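Notebook, hand-held gripper pair, Stavine room
2019-09-22

Continuing from the August pages. Task today: check both grippers before the umbrella series is started again, and write down the settings so that the next person does not have to guess like I did.

Counter on the left unit was at 782 closings when I took it from the shelf, right unit at 651. By our own rule the pads are looked at before 1000, so both are still inside, but I opened them anyway. The left pad had a small lip at the root where the adhesive did not reach. I cleaned it with alcohol, put new adhesive and clamped it for the night before. The right pad I only wiped.

Closing width zero: done with the steel gauge from Dhillon, two times for each unit. Left moved by a little after the clamp was removed, so I did the zero again. Right did not move.

Lens cleaning: dry cloth first, then the wet one. Please do not use the paper towel from the sink, it leaves fibres and they come out as grey hairs in every recording.

Fit check with soft objects came next, blue cloth and folded umbrella, everybody with head camera on.
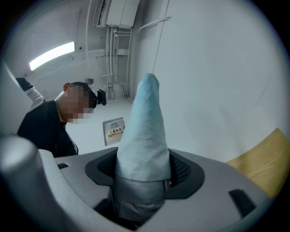
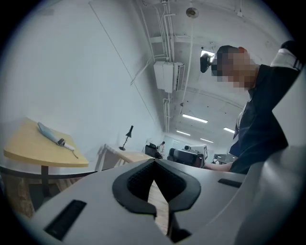
Both views are from the gripper cameras, with the housing in the lower part.

Entry by Sneha Srivastava, read by Harish Negi

What I look for in such a view is the black rim. It must be complete, and the housing should not climb higher than the lower third or so. If it climbs, the camera bracket has turned and the two M3 screws must be loosened and set again. I changed nothing on the brackets today.

Recording: first try stopped at frame 984 with a write error. I changed the card for the Skorkex one and the second try went to the end. The old card is in the drawer with red tape on it, do not put it back in use.

Time offset between gripper and head camera was 7 ms after sync. Harish thinks this is fine for slow folding. I would like to see it smaller before we do anything fast - to be discussed.

Still open:
Spare pads from Jatine, not arrived. Asked again.
Write the counter values on the housing label, now they are only in this book.
Left trigger has a small click near the end of travel. No effect on closing that I can measure, but please listen for it.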